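Course handout 6: Good practice at the two-arm cell
Robot Handling of Soft Goods, laboratory part
Prepared by Kadri Sepp. Version 6/14/23

Please read this handout before your first hour in the laboratory. The rules are the same for all groups, also for those who have worked with robots before in another school. When something is unclear, ask me or Keegan Kowalchuk before you switch on the power, not after.

1. Words we use

In this course "cell" means the table, its walls and both arms together. "Leader" is the person who controls the arms. "Second person" is the one who stands by the stop button and does nothing else. "Episode" is one complete try of the task, from the start pose to the end pose. Do not mix the words episode and session. A session has many episodes, and in the old reports from Skalgate the two were confused, so the numbers could not be compared.

2. Before power on

Check that the stop button is released and then press it one time to test it. The Miris software must show the stop on the screen. If it does not, the cell stays off and you write this in the log.

Look at the cables along the full length of each arm. A cable must have enough slack for the wrist to turn to both ends, but it may not hang so low that it can catch a hook or a sleeve. Ties are placed on the links, never over a joint. If a tie is missing, replace it from the box in drawer 44.

Long hair is tied, and scarves and badge straps are taken off. Rings you may keep.

3. Speed and force

For all student work the speed limit is 37 percent of the maximum. The limit is set in the Fiadzo profile and it is locked. Please do not ask to unlock it for a demonstration.

The grip force for cloth is low. A higher force does not give a better hold on thin fabric, it only leaves marks and pulls the threads. If the cloth slips, change the place of the grip first and the force second.

4. Two arms and one object

Most of the stops we had in August happened when both grippers were holding the same thing. When one arm moves and the other stays, the cloth becomes tight very quickly, and the motors work against each other. From this we have four rules:

- One arm holds, one arm moves. Decide which one before the episode begins and say it aloud.
- A stiff part (hanger, frame, clip) is held at a point where the gripper does not cover the place you need to reach.
- The fingers of one gripper do not point at the fingers of the other at a distance smaller than a hand width, unless cloth is between them.
- If a gripper opens by mistake, both arms stop. Do not try to save the garment in the air.
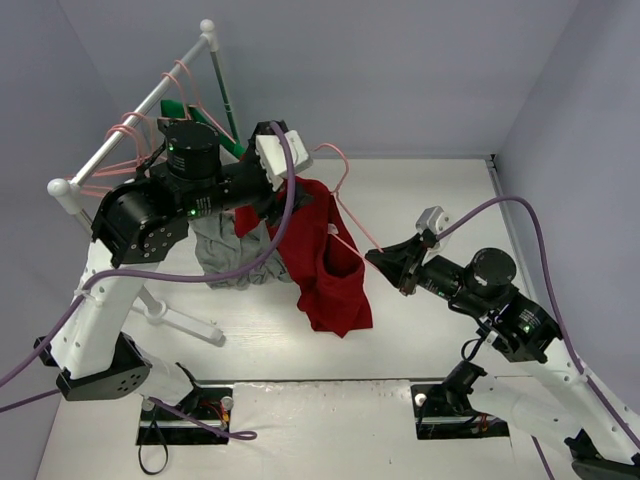 Fig. 1. Hanger task. The right gripper holds the outer corner of the hanger, and the red garment is partly on it.

Look in Fig. 1 also at the rack on the left side. The rail and the hangers on it are inside the reach of the left arm, so they must be counted as obstacles in your plan. Many students draw only the table.

5. Hands inside the cell

It is forbidden to put a hand inside the walls when the motors have power. This is also true when the arms stand still and the screen says "idle". To hang a garment again or to pick one up, press stop, wait for the second person to say "clear", and then reach in.

6. The log

Every episode gets one line, also the bad ones. Write the leader, the second person, the garment and the result. For the result use only the words done, not done, or stopped. Garments are named by color and not by owner or size. The cell number on the form is 3642.

Groups who continue with the Rernulby project should copy their lines to the shared sheet the same day.

For next time: read section 4 again and bring a drawing of your plan with the reach of both arms.

Contact: Kadri Sepp, laboratory office | Course material, for enrolled students only | Back to top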